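Mesa de ayuda Calmont – Servicios de climatización y agua
Incidencia: pérdida intermitente de presión en el circuito de calefacción, edificio Takdale
Estado: en seguimiento
Prioridad: media
Equipo afectado: caldera Kernik, circuito secundario, planta baja y primera

Descripción inicial

El centro comunica que el manómetro de la sala de calderas desciende de forma irregular desde el mes de octubre. La instalación se rellena hasta el valor de consigna y, transcurridos entre uno y varios días, la caldera pasa a bloqueo por baja presión. No se han observado manchas en techos ni en tabiques. El solicitante indica que los radiadores del ala norte no alcanzan temperatura tras cada rearme y que en dos de ellos se oye paso de aire.
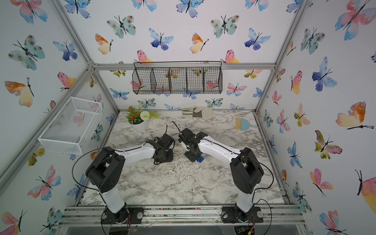
Auður Juhl
Responsable de Instalaciones Térmicas, Calmont

Se asume la incidencia en segundo nivel. Revisado el historial, constan 3 rellenados manuales anotados en el libro de la sala y ninguna intervención sobre el vaso de expansión desde su montaje. Se recuerda al centro que todo aporte de agua debe quedar registrado con la lectura anterior y la posterior; dos de las anotaciones carecen de la primera y no permiten calcular el ritmo de la pérdida.

Datos de partida de la instalación:
Volumen de agua del circuito: 4,000 litros, según el proyecto de Kárason
Radiadores conectados: 36
Consigna de presión en frío: la indicada en la placa de la sala

Actuación 1. Válvula de seguridad

Se coloca un recipiente graduado en la descarga de la válvula durante una noche completa de funcionamiento. Resultado: el recipiente amanece seco. Se descarta la válvula como vía de pérdida en régimen normal. Queda pendiente repetir la prueba con la caldera a temperatura máxima.

Actuación 2. Vaso de expansión

Se aísla el vaso, se vacía por el lado del agua y se mide la presión de gas. La lectura es inferior a la de diseño. Al presionar el obús no sale agua, por lo que la membrana se considera íntegra. Se recarga con nitrógeno y se devuelve al servicio. Esta corrección explica parte de las oscilaciones en caliente, pero no la caída sostenida con el circuito parado.

Actuación 3. Sectorización

Se cierran las llaves de corte de las cuatro derivaciones y se deja cada ramal en reposo con manómetro propio. Los ramales este, oeste y sur mantienen la lectura. El ramal norte desciende. Se comunica al centro que dicha ala permanecerá sin calefacción durante la prueba y se solicita que las puertas cortafuegos del pasillo queden cerradas.

Respuesta del solicitante: conforme. Se pide que los trabajos no coincidan con el horario de atención y que se avise a recepción antes de abrir el falso suelo.

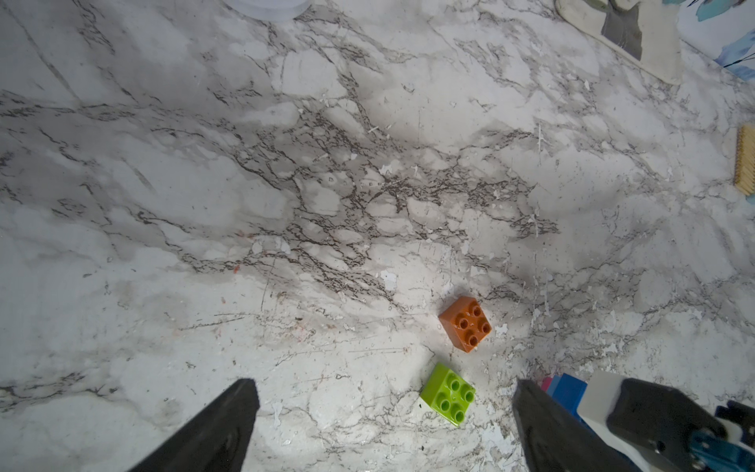
El ramal norte discurre bajo el pavimento en un tramo de 105 metros y no dispone de arquetas intermedias, de modo que la localización debe hacerse desde la superficie. Se emplean geófono y gas trazador (mezcla de hidrógeno y nitrógeno), con el tramo previamente vaciado. El detector reacciona junto al pilar contiguo al aseo y pierde la señal al alejarse de él. Para el marcado de los puntos de lectura se ruega al personal que no utilice lápiz ni rotulador gris: sobre un acabado de imitación mármol, con vetas oscuras tan ramificadas como las de esa superficie blanca, un trazo fino se confunde con el dibujo, mientras que una marca adhesiva de color se distingue enseguida. Las marcas adhesivas de color se retirarán al cierre de los trabajos.

Actuación 4. Apertura y reparación

Se levanta el pavimento en el punto señalado. Se encuentra un codo prensado con corrosión exterior y rezume en la junta. El aislamiento estaba empapado en su cara inferior, y el agua pasaba directamente a la capa de grava, lo que justifica la ausencia de manchas. Se sustituye el codo y el tramo contiguo, se renueva la coquilla y se realiza prueba de estanqueidad antes de cubrir. La lectura se mantiene sin variación durante toda la prueba.

Actuación 5. Llenado y purga

Se rellena el ramal a caudal reducido y se purgan los radiadores comenzando por el más próximo a la caldera. Se repone el inhibidor de corrosión en la proporción que señala su ficha técnica. La purga automática del colector norte no cierra correctamente y se sustituye.

Instrucciones para el centro

Anotar la presión en frío cada mañana, antes del arranque.
No rellenar el circuito sin comunicarlo a esta mesa de ayuda.
La purga de los radiadores del ala norte puede requerir hasta 3 repeticiones durante los primeros días.
Si la caldera vuelve a bloquearse, fotografiar la pantalla con el código visible antes de rearmar.

Pendiente

Repetición de la prueba de la válvula de seguridad.
Reposición definitiva del pavimento junto al pilar.
Remisión a Kárason del plano corregido; el trazado real del ramal norte no coincide con el documentado.

Última actualización: 12/31/21. Lectura en frío estable. La incidencia permanece abierta hasta completar los puntos pendientes.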